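4. Ordering and Omission in Survivor Lists

This section reports on the survivor list, the part of a paid death notice that names living relatives and sometimes friends. The preceding section treated the opening sentence, where the form is close to fixed: name, age, town of residence, verb of dying, date. The survivor list is looser. It has a conventional order, but families depart from that order often enough for the departures to be studied on their own.

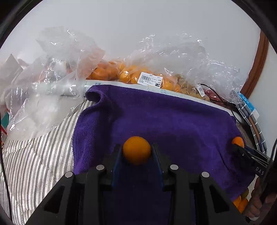

Liudmyla Symonenko

4.1 Material

The sample consists of 200 notices placed through Haugland, a funeral home serving Cletdale and the townships north of it. All were published in full on the firm's own site and in shortened form in the local weekly. The full versions were used. A set of 25 notices was drawn first and used only to develop the coding sheet. These were then recoded under the final rules and returned to the sample.

Notices were included if they contained at least one complete sentence beyond the service details. Bare listings, which give the name and the place of burial, were left out. Where a family had placed a correction, the corrected text was coded and the earlier text was kept for comparison.

The notices were stored and tagged in Ellex, a text annotation program. Tags were applied to each personal name, each kinship term, and each phrase that placed a group of relatives without naming its members ("several nieces and nephews"). Names in parentheses received a separate tag, as the parenthesis does different work depending on what stands before it. After a child's name it usually encloses a spouse. After a married daughter's first name it may enclose a birth surname, and in a few notices both uses appear in the same sentence.

4.2 The conventional order

The expected order runs as follows: surviving spouse, children with their spouses, grandchildren, great-grandchildren, parents if living, siblings, and then the wider family. Friends and caregivers come last. Funeral home intake forms follow the same sequence, and the Haugland form is no exception. The family fills in a box for each category, and a staff member turns the boxes into prose. A notice that follows the form closely can be recognized by its joining phrases, mostly "also survived by" and "as well as."

We coded a notice as conventional if its categories appeared in this order, even when some categories were missing. A widowed person with no children, for example, could have a conventional notice that began with siblings. The order of names within a category was coded separately. Children were taken to be in birth order unless the notice gave ages or other evidence against this reading. The assumption could not be checked in most cases, and the results for order within categories should be read with that limit in mind.

4.3 Departures

Almost 94 notices departed from the conventional order at one point or more. The figure is given as approximate because several texts could be read either way, depending on whether a phrase such as "her devoted companion" was treated as belonging to the spouse category. Two coders disagreed on these texts and the disagreement was left standing.

The most common departure moved one person forward. The person moved was usually a grandchild or a sibling, and the sentence naming that person usually said something about shared residence or daily care. "He is survived by his grandson, with whom he made his home" is typical. The remaining relatives then followed in the usual order, as if the sequence had been paused and taken up again.

A second type of departure joined two categories that the form keeps apart. Stepchildren and children were often run together under one term, with no mark to show which was which. Where the two were kept apart, stepchildren nearly always came second, and the word "bonus" was sometimes used in place of "step." Former spouses were rare. When present, they were introduced through the children ("the mother of his sons") and never in the opening position.

A third type placed the dead inside the list of the living. Most notices have a separate sentence beginning "She was preceded in death by," and the conventional place for it is either directly before or directly after the survivors. In 19 notices there was no such sentence, and a deceased relative was named among the survivors with a qualifying word such as "late." The effect is to keep a set of children or siblings together in one sentence. We coded these names under their kinship category and added a status tag.

4.4 Omission

Omission is harder to study than order. A notice does not say whom it leaves out, and the analyst seldom has a second source. We relied on three kinds of internal evidence: a stated number of children greater than the number of names, a relative mentioned in the life story but absent from the list, and a correction that added a name. The last kind was the most reliable and the least frequent.

Group phrases complicate the matter. "Many cousins" covers any number of people and commits the family to none of them. The printed weekly charges by the line, and the shortened versions there replace named grandchildren with a group phrase far more often than the full versions do. An omission in print may therefore reflect length alone. For this reason the print versions were not used as evidence of omission in any category.

Pets were tagged but excluded from the analysis of order. They appear at the end of the list or in the life story, and their position varied too little to be useful.
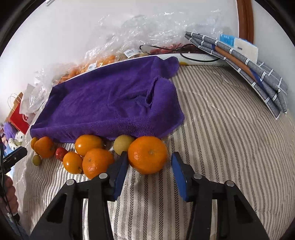 Figure 1. Gripper with blue finger pads and a row of small fruits along the front edge of a folded purple towel.

4.5 Authorship

The person who writes a notice is rarely named. In first-person notices, written by the deceased before death, the survivor list was either very short or handed over to another voice partway through. The change of voice was generally marked by a shift from "my" to "his" or "her" without a paragraph break. These notices were kept in the sample and tagged at the point of the shift.

In third-person notices, authorship was inferred only where the text allowed it. A list that gave nicknames for one branch of the family and full names for the others was taken as weak evidence that the writer belonged to the first branch. The same holds for place names. Writers gave the town of residence for distant relatives and dropped it for those living nearby, and the point at which towns stopped being given often matched the nicknames. Neither feature was used to assign authorship to a particular relative.

The relation between authorship and forward movement (4.3) is taken up in the next section, together with the intake forms themselves.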